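How to Keep a Stat Sheet at a High School Football Game

Most small schools do not have a press box crew. One parent or assistant keeps the numbers, and those numbers go to the coach, the local paper and the conference when it picks its all-league team. If the sheet is wrong, a kid can lose a season total that he earned. The method below needs a clipboard, two pencils and a copy of both rosters. You can move to a tablet later if you want, but learn it on paper first.

Before kickoff

Get to the field 40 minutes early. Find the visiting team's manager and ask for a current roster, then check it against the players warming up. Numbers change during the season, and the roster in the program is often a few weeks old. Write any changes in pencil next to the printed name.

Set up your play log with seven columns: quarter, down, distance, yard line, play, result and tackle. Use one line per snap. Leave a blank line after every possession so you can find the start of a drive later.

Write yard lines with a letter in front. H40 is the home team's 40, V40 is the visitors'. Pick this up right away, as a sheet with no letters is almost impossible to total after the game.

During the game

Write the down, distance and yard line before the snap. Watch the play with your pencil off the paper. Then write the result.

Use short codes. R22 is a run by number 22. P10-84 is a pass from number 10 to number 84. Put an X after an incomplete pass and an S for a sack. In high school ball a sack counts against rushing yards, both for the quarterback and for the team. New stat keepers take sacks off the passing total because that is how they hear it on pro broadcasts, and then their rushing numbers do not match the other school's.

Spot the ball to the nearest yard line. When it sits between two lines, use the one the offense has not reached yet only if the ball has to get there for a first down and did get there. Otherwise use the line nearer the defense's goal, and on fourth down short of the sticks, back it up one so the log shows the stop.
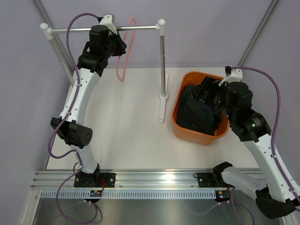 Yabsira Negussie wrote in to say that the spotting rule is where her sheets always went wrong, and that she now writes the official's spot first and works out the gain between plays. She said it took her 2 games to get used to it and that her totals have matched the opposing school's ever since.

Working from the spot is a good habit for everyone. The gain is always the new yard line minus the old one, and you can figure it while the teams huddle. If a no-huddle offense is on the field, skip the gain column completely and fill it in at halftime.

Penalties

A penalty before the snap is not a play. Write PEN, the number of yards and the team, and move the ball.

A penalty during the play takes more care. If the play is wiped out and the down is replayed, no player gets any yards. If the foul is behind the spot where the run ended - a hold downfield, for instance - the runner gets credit only up to the spot of the foul. A foul tacked on after the play leaves the full gain in place.

Tackles

Give one solo tackle or two assists. Do not hand out four assists because there was a pile. If you missed the number, put a question mark and ask the defensive coach when he has seen the film.

Adding it up

Total each player's line first, then the team. Rushing plus passing has to equal total offense, and receiving yards have to equal passing yards. Here is a sample check:

Rushing: 139 yards
Passing: 60 yards
Receiving: 60 yards
Total offense: 199 yards

If the receiving line comes up short, look for a completion where you wrote the passer and left off the catch. If rushing is too high, look for a sack.

Do the check the same night while you still remember the plays. Send the coach a clean copy and keep the original log in a folder until the all-conference ballots have gone in. In our league those are due in late October, and there is usually at least one call about a number from the opening game.

Last updated April 22, 2019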